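Basket sort day gets staff kitchen table back in order

PUSCOMBE -- Anyone who's tried to eat lunch on the long table at the Puscombe shared offices lately will know the problem. Tape on top of the mail. Mail on top of the fruit. A stapler in the fruit bowl, more than once.

Starting this month the table gets cleared for good, and the fix is a cheap one. Woven baskets, handwritten labels, everything sorted by kind. Fruit goes in one, office stuff in the other. Same thing on every floor by the end of October, if the baskets turn up.

Marina Galanis, who looks after the common areas in the building, put the idea up on the noticeboard in winter and got more replies than she expected. Most were complaints about bananas.

"People were pretty blunt," she said. "They want to put their hand in and get an apple, not a glue stick. Fair enough."
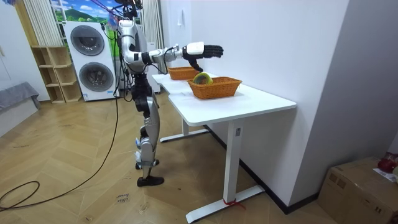 The building has five floors and seven businesses, the biggest of them Norketti, which takes up the top two levels. Until now each floor had its own way of doing things. Level two used a cardboard box. Level four used the windowsill, and that didn't go well over summer.

Supplies have been the expensive part. According to Galanis the tenants spent $626 on tape, pens and sticky notes last quarter, and she reckons a good chunk of that was stuff they allready had, buried under something else. The new baskets came in under the $600 set aside for the whole building, with a bit left over for paper and markers.

Fruit is delivered in the morning, before 9, and left in the lobby. From there it's up to each floor to bring it upstairs and put it away. Tenants chip in for it as part of their monthly fee and that won't change. Neither will the order, although there's been a push from level three for more mandarins and fewer pears.

Rules are short. One basket per kind. Nothing else goes in. If it doesn't fit either basket it goes back to your own desk.

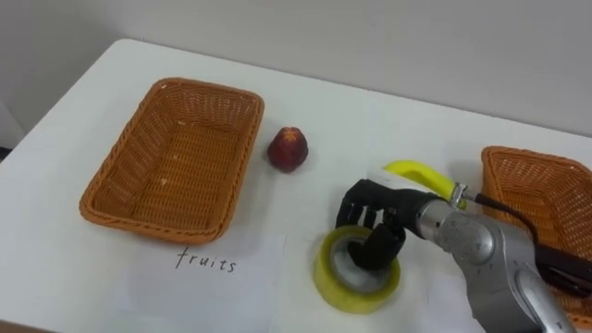
Labels are plain paper and pen for now. Galanis looked at printed ones, then at plastic tags, then gave up on both -- the quote for tags was more than the baskets. Handwriting stays. Anyone with neater writing is welcome to offer.

Not everybody is sold. Marina Chatzigeorgiou runs Futevness, a two-person bookkeeping business on level one, and says she'd have gone with drawers.

"Open baskets fill up with rubbish, that's what open baskets do," she said. "Give it a few weeks and there'll be phone chargers in with the plums. But I'll use them. They look nice, I'll say that."

She also wants to know where the mugs are meant to go. So do a few others. Mugs aren't covered by the new setup and will be dealt with seperately, Galanis said, probably with hooks.

Then there's the question of the second table, the one near the lift. It's been used as a dumping spot for parcels for as long as most tenants can remember. Two of the businesses want it gone. Norketti wants to keep it for deliveries. No decision yet -- it comes up again at the next tenants' meeting, 4 pm, level two, bring your own cup.

Furtună, the café on the ground floor, has offered to take any fruit that's past its best at the end of the week and use it for muffins and jam. Leave it in a paper bag at the counter before close, no plastic please. The café will give a free small coffee to whoever carries it down.
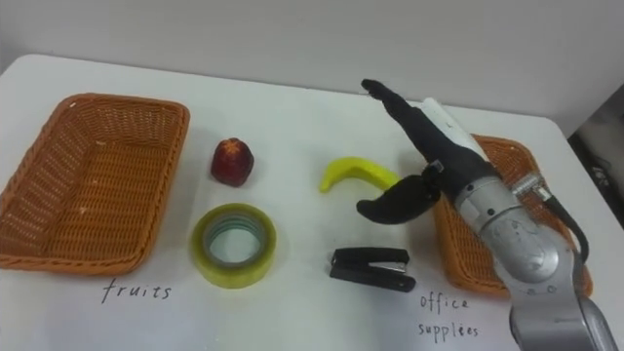 Floors that haven't got theirs yet should hear within a couple of weeks. The supplier is short on the rectangular style and Galanis doesn't want to mix shapes if she can help it. Round ones are in stock but take up more room than you'd think, and the tables have to stay usable for lunch.

A few practical bits for tenants. Wipe the table before you put anything back on it. Shake the baskets out over the bin when you empty them, crumbs and bits get down into the weave and stay there. Don't wash them in the sink, a damp cloth will do. Scissors and box cutters are not to go in any basket, they stay in the top drawer where they are now.

Spare tape and pens sitting in people's desks can come back to the common supply, no questions asked. Galanis would like to see what's really in the building before she orders any more, so the next supplies order is on hold until that's done.

Anyone wanting an extra basket for their own office can add their name to the list by the level two kettle. Cost is at your own expense, pickup from the lobby. Spelling corrections for the labels can go on the same list.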